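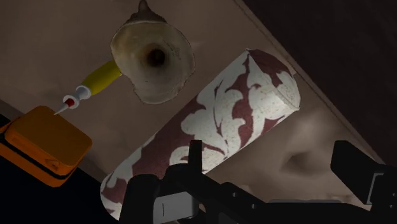

Dear Tomoyo,

Thank you for being so patient with us over the spring, when there was rather little to show. I'm glad to say Plinonia is moving along nicely again. Since March we have run 1,592 simulated grasps, all on cluttered tabletops seen from the wrist, with household things mixed in among odder shapes (a conch shell, a glue bottle, a cylinder in a maroon damask pattern that Itsuki is very fond of!).

The new method lets the arm take 2 looks before it commits to a grasp, and failures fell from 154 in the first half of the runs to 30 in the second, once Haruto had mended the depth weighting. Busy surface patterns still upset the edge finder now and then, and I'd be fibbing if I said we fully understood why.

Next we move to the real arm at Sandus, which Yasuo has kindly agreed to look after. We would like to carry the unspent travel money over to pay for bench time there, if you're happy with that.

With warm thanks from all of us,
Aarne Hyvönen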